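How to Clear a Table Without Buying Anything First

Every guide to clearing a work table starts by telling you to buy bins. I have read plenty of them, and I have owned the bins. The Clasivine set I bought in May had dividers, little label slots and a lid that never sat flat, and within a month it was a box of mixed junk with labels on it. So I'm doubtful about systems. What follows is a routine, and a pretty dull one. It works for me most of the time.

What you need

A damp cloth, a dry cloth, one empty box, and a timer if you are the type to drift off and start reading old mail. That's it.

Step 1: Push everything outward

Most people are told to take everything off the table and put it on the floor. Then the phone rings, and the stuff stays on the floor until Sunday. Push it to the edges instead. Get the middle of the table open and leave the rest sitting around the rim where you can see it. You now have a work area, and if you get called away you can at least use the table.

Soft things slide badly and drag whatever is next to them, so lift those. Check for cables before you push anything. A thin black cord is easy to miss next to something padded, and a tug on one can pull a lamp down.

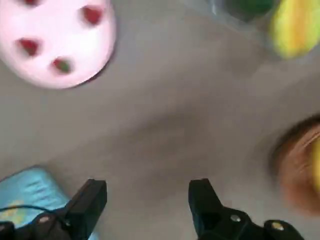

Step 2: Wipe the middle

Damp cloth, then dry cloth. I have tried the special sprays. Šimko sells one for matte surfaces that costs more than my lunch, and I could not tell the difference between that half of the table and the half I did with water. If your finish is delicate, follow what the maker says. Otherwise save your money.

Step 3: Work around the rim in one direction

Pick a corner and go clockwise. Each thing gets one of 3 answers: it lives here, it lives somewhere else, or it goes in the box. Don't hold a thing and think about it. Radoslava Vaněk, whose Bokia workshop I sat through last year, allows herself a minute per object. With a table as full as mine that would be a whole evening. A few seconds is plenty.

Toys and play food slow everybody down. They're round, they don't stack, and they always seem to belong to a set that is missing half its parts. Leave the set for another day. Put the piece in the box and keep moving.

Step 4: Walk the box

Carry the box through the house once and drop things off. Whatever is left at the end goes on a shelf with the date on a piece of tape. Mine says Friday, September 29, 2023. The usual advice is to throw the box away unopened after a set time. I don't buy it. I did that once and lost a charger I had to replace.

Step 5: Put back less than you want to

Cables first, run along the back edge. Then cushions or pads if you use them. Then stop for the night and see what you miss.

Does it last?

Not really. Mine holds for a week or so. Vukance claims its drawer inserts keep a desk clear for good, and I'd like to see the desk. A table people use will fill up again, and the second round goes faster than the first as long as you don't wait until you can't find the middle.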